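Gustovow Neighborhood Library Association
Minutes of the August meeting

The meeting opened at 7:05 p.m. in the reading room. The chair noted that there were enough members present to vote. The minutes of the last meeting were read and approved with one change: the paint for the back stairs was gray, and the minutes had said green.

1. Building

The chair reported on the roof over the children's room. The patch put on in spring has held through two heavy rains. The ceiling tiles below it are still stained and will be replaced when the room is next closed. Members asked if the whole roof would need work before winter. The building group thinks the flat part will last another year but would like a second opinion. It was agreed to ask Zalewska Roofing to look at it and give a written price.

The front door closer is slow again. It was adjusted in June and went back to its old ways within a week. A new one will be ordered.

2. Money

The bank balance at the end of the month was $2,108. Income from the plant sale was $400, which is less than last year. It rained until noon and the tomato plants did not sell well. The remaining plants were given to the school garden.

The largest bill was for heating oil, paid ahead at the summer price. A member asked if the oil contract could be moved to Trollstead Fuel. The chair said the present contract runs until spring and there is a fee for leaving early. The matter will come back in February.

3. Public computers

The computer group gave its report. The desktops at the window tables are slow to start and several readers have complained. The group would like to keep the towers and add memory to them before looking at new ones. Memory for machines of this age is cheap secondhand. The group will bring a price to the next meeting.

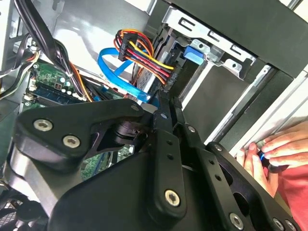

4 min read

There was a discussion about the time limit at the computers. It is now one hour, and people filling out job or benefit forms often need more. Against that, there is a line most afternoons after school lets out. It was agreed to keep the hour but let the desk extend it when no one is waiting. A sign will be made.

The printer charge stays the same. The group asked that paper be kept in the locked cabinet, as two packs have gone missing from the shelf.

4. Catalog and loans

Loans for the month came to 1,132, up on the month before. Most of the rise was in children's books, as is usual in summer. Large print was also up.

The old card catalog was discussed again. It has not been updated in years and takes up most of the wall by the radiator. Some members would like to keep it for its looks. Others would like the space for the local history shelves, which are full. After some talk a vote was taken and it was agreed to keep one bank of drawers and offer the rest to the Jenudus Museum. If the museum does not want them they will be advertised.

Overdue notices are going out by email only. Readers with no email address on file have not been getting any - the desk will call them once a month until the records are brought up to date.

5. Opening hours

A letter was read from a reader asking for one later evening a week. The library used to stay open until eight on Thursday and stopped when the desk could not be covered. The chair said there are now enough people on the list to try it again. It was agreed to run the late evening through the fall and look at the door count afterward. The heating timer will need to be reset.

6. Reading program

The summer reading program ends at the close of the month. Every child who turned in a finished sheet will get a paperback. The party will be held on the lawn, or in the reading room if the weather is bad. The church has offered folding tables. Lemonade and cookies will come from the usual list, and a member offered to bring a fruit tray.

It was suggested that next year's sheets be shorter, as the younger children lost heart halfway down the page. This was generally agreed.

7. Local history shelves

The box of farm account books left at the desk in spring has been sorted. Most are from the dairy on Mill Road and are in fair shape. A few have mold and are being kept apart in a sealed bag. The history group asked for money for acid-free boxes, and this was approved.

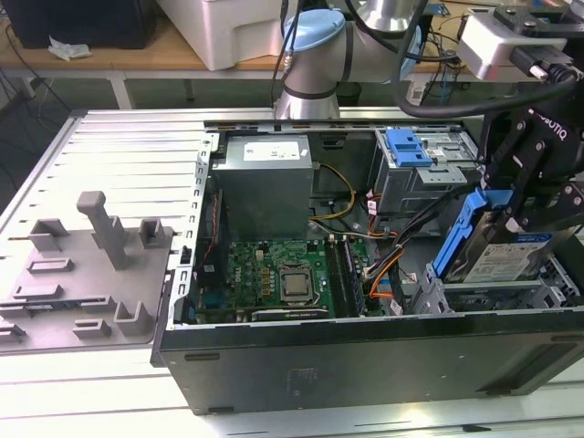
Desktop tower with the side panel open.

The group would also like to copy the account books so that the originals do not have to be handled. A flatbed scanner would do for this. It was asked if the copies could be kept on the library's own website. There is room, but the pages would need an index to be of any use. The group will write up a plan.

8. Other business

The bike rack is loose at one end and needs to be bolted down again.

A member asked that the lights in the parking lot be left on until the last person has gone. The timer now shuts them off at nine, and some meetings run over. The building group will change it.

The seed exchange drawer is low on beans and has far too much squash.

Next meeting at the usual time, in the reading room. The meeting closed at 8:40 p.m.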